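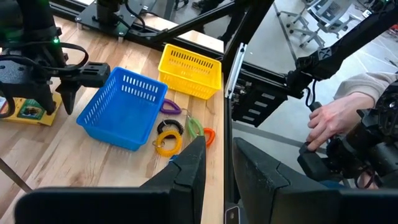
Oil finish on wooden tabletop still tacky after 4 days

Trorevel Community Help > Workshop and Home > Wood finishing
Viewed 3,147 times

Nantana Thepsuriya

I have a solid wood top, edge-glued strips, bought unfinished. Light species, sold to me as beech, but the invoice only says "hardwood." I sanded to 120 and then 180 grit, vacuumed, and applied Janberg hard oil with a foam roller. The can gives a coverage figure, which I exceeded. I used 200 ml on a top that by the label should have taken well under half of that. I rolled it on, left it overnight, and did not wipe it.

After 4 days the surface is still tacky. A sheet of paper laid on it sticks slightly and leaves fibers. The area near the wall is worse than the area near the door. The underside has had nothing applied to it. The room is unheated and this was done in March, so nights are cold. I did not log the temperature.

What I want to know:

Will it harden if I leave it alone, or does it have to come off?
If it has to come off, what takes it off without clogging every disc I own?
Does the bare underside matter?

The top will be used for light work and for storing small parts, so no food contact. I would like it to resist water rings. Appearance is secondary.

Wichai Klinhom

The tack is excess oil. A hardening oil cures by taking up oxygen from the air. In a thin layer inside the fibers this goes to completion. In a thick layer on top of the wood, the upper skin cures first and slows the oxygen reaching what is underneath, so you get a film that feels like the back of a label. Cold slows the whole process further. The difference between wall and door sides fits with poor air movement on the wall side.

It may harden eventually, but it can take weeks, and the result is usually a soft, uneven film that scratches white. I would remove the excess now.

Procedure:

Open whatever windows you have and bring the room up to normal indoor temperature if possible.
Wet a white nonwoven pad with a small amount of fresh oil of the same type. Mineral spirits also works if the film has started to set, but check the can for compatibility.
Rub with the grain in sections no wider than your reach. The fresh oil softens the tacky layer. Keep going until the pad slides without dragging.
Wipe with clean cotton cloths, turning them often, until a dry cloth comes away with no visible oil.
Leave it 24 hours and repeat the paper test.

If it still grabs after that, go to a card scraper. Sandpaper on uncured oil loads up in a few strokes and you will go through a pack for nothing.

Used cloths and pads can heat up and ignite on their own when they are bunched together. Lay them flat outdoors in a single layer until they are stiff, or put them in a lidded metal can filled with water. Do not put them in the indoor trash.

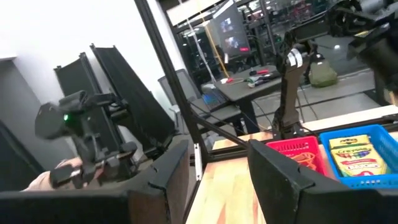

As for the underside, yes, it matters, although it has nothing to do with the tack. With one face oiled and the other bare, the two faces exchange moisture at different rates and a wide glued-up top can cup. One thin coat underneath is enough to even things out. Also check that whatever holds the top to its base allows movement across the grain. Slotted holes or figure-eight fasteners are fine. Screws driven tight through round holes are not.

Sombat Sombatkul

Had this with a Tristthorpe danish oil on a shelf. Put a fan on it and forgot about it for a month. It was ok in the end, a bit patchy.

Ilaria Monti

Mostly agree with Wichai. Two additions.

Do not trust the coverage figure on the can for a first coat on every board. End grain takes far more than face grain, and sanding to 180 takes less than sanding to 120. The practical method is to flood a small section, wait for the interval on the label (usually 10 to 20 minutes), and wipe everything that has not gone in. Whatever remains on the surface after that interval is waste.

Second, water rings. Oil alone gives moderate resistance. If rings are a real concern, let the oil cure fully and then apply a thin hard wax over it, or use coasters. I have Duangkaew paste wax over oil on a hall table and it needs redoing twice a year.
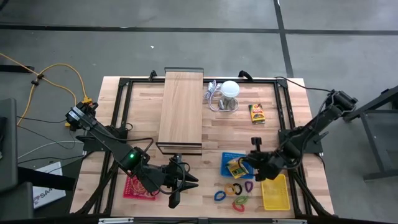 Do I need to sand between the first and second coats?

Lightly, if the grain has raised and the surface feels rough. Use 240 grit by hand, with the grain, once the first coat is fully dry. If it feels smooth, wipe off the dust and apply the second coat directly.

Nantana Thepsuriya

Thanks. Did the fresh oil method with a heater running. The door side came clean in one pass. The wall side needed mineral spirits and then the scraper in two spots. Paper test is fine everywhere this morning. I will do the underside next and wait before deciding on wax.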